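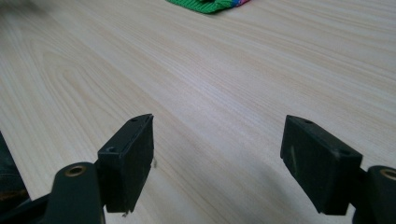 August, bench notes, Bindora small animal clinic

7:40 am. Ran the first batch of ear swabs from the kelpie cross (Himus). Left ear full of yeast on the stained slide, right ear much less. Vira read the same slides without seeing my numbers and got a similar spread, so I'm happy with the staining time. Still no rods in either ear.

Stain jar 2 was cloudy. Dumped it, rinsed, refilled. Nuwan, the new bottle is open on the shelf over the sink, please finish that one first.

Recheck list for otitis cases now has 17 dogs on it. Four are overdue and two of those owners have changed phone numbers. Oranuch is going through the old cards.

10:15 am. Centrifuge rattled again at low speed, fine once up. Swapped the rotor buckets around and the noise stayed, so it's the lid catch or the feet. Charoen will look at it after surgery. Use the small one for urines until then.

Cat with the itchy chin: tape prep negative, hair pluck negative. Fungal culture started, plate 31. Check colour daily and write it on the lid, not just in the book — last time we had three days with nothing recorded and couldn't say when the medium turned.

2:30 pm. Himus went home on drops twice a day. Owner was shown how to massage the base of the ear and did it well enough. Repeat swab in a fortnight, both sides, same stain.

Boonsong wants the slide boxes relabelled by month. Started on it, got as far as May. Cover slips are low.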